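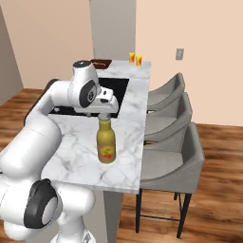 How to Run a Simulated Kitchen Demo at Your Open Day
Posted 20th June in Guides | Written by Biljana Spahić

We show a simulated kitchen pick at every open day at Adside. Visitors sit down at a screen, choose something on the island counter, and watch the arm go and get it. These are the steps we follow. They assume you already have a simulator installed and an arm model that loads without errors.

What you need

One computer with a decent graphics card
A second screen facing the visitors
A kitchen scene with an island or a long counter
A few small objects, such as bottles and cans
A game controller, if you want people to drive the arm themselves

Step 1. Load the scene early

Open the kitchen scene at least an hour before the doors open. Ours is called Kolev and it is slow the first time after a restart. Let it run until the shadows settle, then leave it open. Don't close it between groups.

Step 2. Place the base

Put the arm base beside the island, near a front corner. Move the gripper by hand to the farthest object you plan to use. If the elbow locks out straight before you get there, move the base closer and try again. Keep the bar stools on the opposite side of the island from the base.

Step 3. Set out the objects

Start with one bottle, standing upright in open counter space. Put the other items toward the far end. We keep two cans in the far corner for the second round -- they sit close together, and the fingers have less room to come down.

Step 4. Set the hover point

Add a stop directly above the bottle cap with the fingers open and pointing down. Set the pause to 2 seconds. People at the back need that time to find the gripper on the screen. The lift height in our file is 87 millimeters above the counter, and the speed stays at the lowest setting for the whole approach.

Step 5. Check the camera view

Pick a view that shows the arm and the bottle together. Looking down over the counter works well for a seated group. Save it as a preset, because visitors will bump the mouse.

Step 6. Run the talk

Let the first pick play with no talking. Then reset and go through it again, stopping at the hover point. Ask the group which way they think the fingers will close. After that, hand over the controller. Allow two tries per person when there is a line.

If something goes wrong

The bottle tips over: lower the closing force and check that the fingers are centered on the neck.
The bottle slides out on the lift: raise the friction value on the fingers a little at a time.
The arm swings wide over the counter: add one more waypoint before the hover point.
The picture stutters: turn off reflections first, then drop the shadow quality.

In February we ran this with a log file left on and filled the disk by lunch. Cap the log at 600 lines -- the setting is under Output.

The scene file and the step timings are on the Downloads page.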